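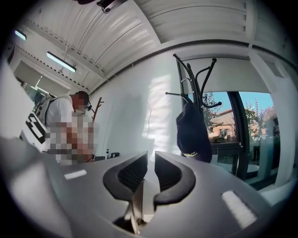
Black fingers, white room.

2020-05-01

I finished my listener training last night and I am so excited I could hardly sleep! Fourteen evenings on Zoom, and now I get to take shifts on the Curkcombe warm line.

If you haven't run into one before, a warm line is the number you call before things turn into a crisis. You can't sleep, you're lonely, your sister isn't speaking to you, you want a human voice at 2 a.m. The one in Curkcombe is run by Teltia, and it has 63 listeners now, which I think is wonderful for a county our size (we can't even keep a bowling alley open).

The part I loved most was the practice calls. My first one ran 8 minutes and I gave advice for seven of them. Oops. My trainer let me finish and then asked what the caller had been feeling, and I had no idea! By the last week I could sit through a long silence without grabbing at it, and my practice caller started talking again all by herself.

We also learned when to hand a call over to the crisis team at Mahuika, and we drilled that part until I could do it half asleep.

My first real shift is Sunday, from my kitchen table, headset and all. The next class starts in August and the Ikside library has the sign-up form on its website. Please do it! I'll answer anything in the comments.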